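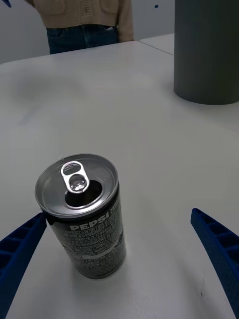
Skalow 双指夹爪套件(桌面版)
首页 > 设备与套件 > 机械臂末端 > Skalow 双指夹爪

状态:可订,按批次发货
适用:家用桌面机械臂、共享工坊工位
供货:Prollon 工坊商店
设计:Ryota Chiba
装配说明:Isla Stubbs
测试与维护:Aroha Nepia

概述

Skalow 是给小型桌面机械臂用的双指夹爪,配一个装在手腕位置的小摄像头。整套东西最早是在 Rutherford 共享工坊里给自己用的,后来陆续有人要图纸和零件,就整理成了套件。它的用途比较窄:在桌面上拿起、挪动、放下日常大小的轻物件,例如饮料罐、杯子、小盒子。重物、带尖角的金属件、装满液体又没有盖子的容器,都不在设计范围内。

手指是蓝色的,成对安装,左右对称。指面有一排长方形凹槽,中间隔着薄筋,侧面是成排的小孔。这样做主要为了减重,手指轻一些,末端舵机的负担就小一些,小臂伸得远的时候差别比较明显。孔和凹槽里容易积灰,清洁方法见后面的维护部分。

摄像头朝指尖方向看,两根手指会出现在画面左右下方。装好以后请不要为了让画面干净而把摄像头转开。能同时看到指尖和目标,对手动遥控和后期调试都很有用。

套件内容

左右手指各一根
夹爪座,带导轨
舵机,已装摇臂
手腕摄像头及支架
转接板,孔位见图纸
USB 延长线,长 3 米
螺丝包
指尖贴片,备用
束线带
装配说明,纸质

不含机械臂本体、电源和控制电脑。转接板默认是没有沉孔的版本,需要沉孔请在订单备注里写明。

主要参数

最大开口:11 厘米
舵机供电:5 伏,请使用独立电源
夹持方式:平行开合
摄像头接口:USB
控制方式:串口指令,或接入已有的机械臂控制程序
连续开合:最多 47 分钟,之后断电,让舵机冷却

供电这一项请按表里的来做。USB 口可以带动摄像头,带不动舵机。工坊里出现过的掉线,多数是把舵机也接到了电脑上,夹爪一收紧电压就往下掉,摄像头跟着断开。舵机电源与控制板需要共地,接线图在装配说明的背面。

安装

先确认机械臂末端法兰的孔距,与转接板图纸对一下,再拆原来的末端。线缆接头的位置各家不一样,拆之前拍张照片。

转接板装到法兰上,螺丝先带上,不拧紧。夹爪座放上去,用手转动末端关节走完整个行程,看有没有地方与小臂外壳相碰。没有问题再对角拧紧。

手指分左右,根部刻有 L 和 R。装反了也能合拢,但指尖会错开,夹圆柱形的东西时会把它往一边推。装好后把夹爪慢慢合上,两个指尖应当同时接触。差得不多可以松开导轨上的小螺丝调整,差得多就检查摇臂的花键有没有错齿。

摄像头支架最后装。线从夹爪座后面走,沿小臂固定,在腕关节处留一段余量。余量留得太短,关节转到头会扯接口;太长会垂下来扫到桌面上的东西。束线带不用勒得很紧。

首次上电时把机械臂抬高,手指周围清空,手放在电源开关旁边。先发半开指令,再发全开,最后才发闭合。如果舵机一上电就往一个方向顶住不动,立刻断电,把摇臂拆下来重新对中。

桌面布置
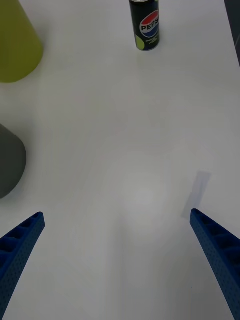 调试阶段桌上的东西少放几样,彼此隔开,夹爪从上方或侧面进去时才有余地。每样东西四周至少留出一根手指的宽度,收拢之前手指是张开的,占的地方比想象中大。

桌面用浅色、哑光的比较省事。亮面桌板会反光,顶灯在画面里变成一块白斑,自动曝光跟着来回变。我们试过在桌上铺白纸,能用,但手指碰到纸边会把整张纸带走,要铺就把四边都粘住。

影子的问题没有完全解决。顶灯下面夹爪会在桌上投出影子,软件如果靠颜色深浅找物体,有时会把影子边缘也算进去。Rangi Brunton 的做法是在工位两侧各加一盏小灯,把顶灯的影子冲淡。只做手动遥控的话不用管它。

两张桌子拼起来用时,接缝处要量一下高低。高出一点点,罐子从上面推过去就会卡住。工作区域最好整个落在同一张桌面上。

拿放饮料罐

饮料罐是我们最常用的测试物,便宜,哪里都有,大小也统一。粗细不同的罐子建议分别记录闭合位置,不要共用一个值。铝罐壁薄,空罐很容易捏扁,闭合量从小往大试,夹起来不滑就够了。

夹的位置选在罐身中段。夹得太靠上,抬起时下半截会晃;太靠下,指尖容易先碰到桌面。接近时保持手指全开,让罐子处在两指正中再合。偏向一侧时,先碰到的那根手指会推着罐子走,细高的罐子可能会倒。

有印刷图案的罐子从不同方向看差别很大,一面是标志,另一面是密密的小字。用图像训练识别的人应当把各个方向都采到。罐口的铝面也会反光,从上往下看时尤其明显。

喝过的罐子请先倒空冲净再上桌。残留的饮料流到指面凹槽里很难擦,干了以后发黏,贴片也会脱落。

软件

套件自带的控制程序只有开、合、停和读取位置几条指令,没有界面。随附的脚本可以用键盘控制开合,适合装配后检查。需要与机械臂联动的,把串口号填进配置文件,夹爪会作为一个附加关节出现。

Zaladora 控制程序的用户可以直接导入我们提供的配置。导入后先检查开合方向,旧版本里方向是反的,需要把符号改过来。十月之后下载的配置已经改好,不必再动。

摄像头在系统里是普通的 USB 摄像头。同一台电脑接多个摄像头时,请分到不同的 USB 控制器上,接在同一个集线器上常常只有一路能出图。

维护

指面用软毛刷扫,孔里的灰用气吹。有油污时用湿布加一点洗洁精擦,不要用丙酮。每用 5 次检查一遍转接板螺丝,震动会让它们慢慢松开。导轨不需要上油,上了油反而粘灰。

指尖贴片磨亮了就该换。揭下旧贴片后把残胶擦净,新贴片按住一会儿再用。备用贴片用完可以单独购买,也可以自己剪一块薄橡胶代替,厚度要左右一致。

手指若有裂纹,请成对更换。只换一根的话,新旧两根的指尖高度可能对不上。

常见情况

夹爪合上后嗡嗡响:闭合位置给得太多,舵机一直在用力。把闭合值调小一点。

夹住的东西慢慢往下滑:看贴片有没有灰,再看电源电流够不够。换过贴片还滑,适当增加闭合量。

画面里只看得到一根手指:支架歪了,松开侧面的螺丝重新摆正。

画面每隔一阵卡一下:多半是延长线接头松动,也可能是线被关节压到了。

开合一段时间后力气变小:舵机热了。停下来等它凉,不要对着它吹冷喷。

订购与取货

在工坊可以自取,工位开放时间内到 Prollon 柜台报姓名即可。寄送的套件手指与夹爪座分开包装,收到后请先核对左右手指是否齐全。缺件或运输损坏,请保留包装并联系 Yupin Jitpraphai,写明订单号和缺的是哪一件。

已经有夹爪座、只需要手指的,请选“手指(一对)”,不附螺丝。早期批次的夹爪座安装孔略小,下单前请看底部的刻字,带字母 A 的需要自己扩孔。

图纸可向工坊索取,仅供自用和维修。改过尺寸的版本欢迎发回来,Ryota Chiba 会看,合适的会放到下载页里。

相关页面
转接板孔位图
指尖贴片(单卖)
手腕摄像头支架
Rutherford 工坊工位预约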